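Drawing for Beginners, Handout 4: Where the Light Lands
Ebony McPhee, Bellamy Evening Classes, Trodport

Welcome back, everyone, and thank you for all the spoons! I had 79 drawings to look through over the holiday in May, and I enjoyed every one of them (even the spoon that had turned into a canoe).

Tonight we carry on with tone, so do bring your softest pencil, a putty rubber and a sheet of smooth paper. If you can't find smooth paper, the back of an old calendar will do nicely.

Most of us, when we start, make everything a friendly middle grey. It feels safe, and I did it myself for years, but then the bright parts have nowhere to shine from. So begin with your darkest dark. Put it in early, press a bit harder than you'd like to, and squint at it from across the room before you touch the rest.

A highlight is really just bare paper with something darker beside it, so plan to leave it alone from the start. Its shape matters too: on a dull, rounded thing the light tends to spread and fade, while on a polished edge it stops sharply, and your pencil should stop sharply with it. For practice at home, look at the narrower of the two metal jaws, the one with the bright little glint on its pointed tip, and draw only that and the dark gunmetal shape it rises from. Leave the pink behind it as one flat, pale tone, and don't fuss over the lettering. Twenty minutes is plenty, and please bring the messy version as well as the neat one.

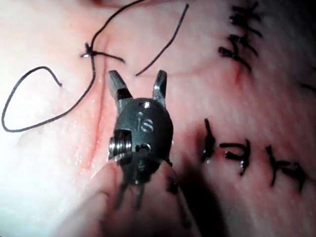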